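Speaker notes - "Keeping a Small Hall Alive," Flistbridge evening meeting, May

Wait for the chairs to stop scraping. Thank Ifor Kemeys for the introduction and for the lift from the station. Mention that I've been promised pie afterward, so I have every reason to finish on time.

Start with the piano story. When I first walked into the Allby hall, there was an upright piano against the back wall with a bucket on top of it, and the bucket had been there so long that people had started putting flowers in it. I thought that was charming. It took me a whole winter to ask where the drip was coming from, and by then we needed a good deal more than a bucket.

Say the number slowly: 1,510 dollars. That was the roof repair, and for a hall that rents by the evening it was a frightening amount of money. We had 13 regular groups at the time, and I wrote to every one of them by hand. (Pause here. Someone usually groans about their own roof. Let them.)

Tell them what came back. The choir gave us a concert. Damián Barrera's dance class brought two months' rent early, in an envelope with glitter on it, and I was finding glitter in the cash box until the following spring. Alois Steiner offered to teach a bread evening, and we sold out of places before I had even finished the poster.

Now the part I really came to talk about, which is how you ask. I used to apologize all the way through a letter, and by the end of it the poor reader hardly knew what I wanted. Ibrahim Abubakar read one of my drafts and crossed out the whole first page - very kindly, in pencil. Say what broke, say what it costs, say when you need it. Then thank them and sign your name.

If there's time, do the bit about the keys. We had 2 sets when I started, and one of them lived in Fulgencio Salinas's coat. If he went to visit his sister, the yoga class stood in the parking lot. Please get more keys cut!

Move on to quiet months. August is hard for everybody. We opened up in the mornings with coffee and a jigsaw table, and people who had never rented a thing came in, sat down and later booked their birthday parties with us. I still think that table has done more for Allby than any of my letters.

Last piece before questions: leaving the place ready for the next group. Our rule is fifteen minutes at the end of every booking, written into the agreement, with chairs stacked, lights off and the floor swept.
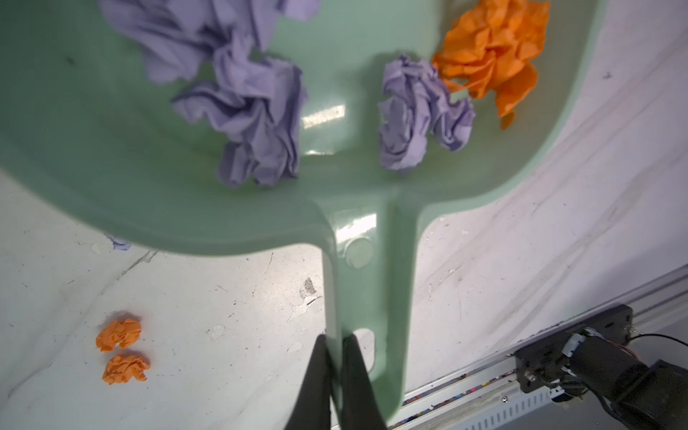 The fifteen minutes belong to the booking, so a group that has the hall until nine starts packing up at a quarter to. Be gentle with new groups about this, and go over it with them in person the first time. Then open it up for questions, and ask Ifor to repeat each one for the people at the back.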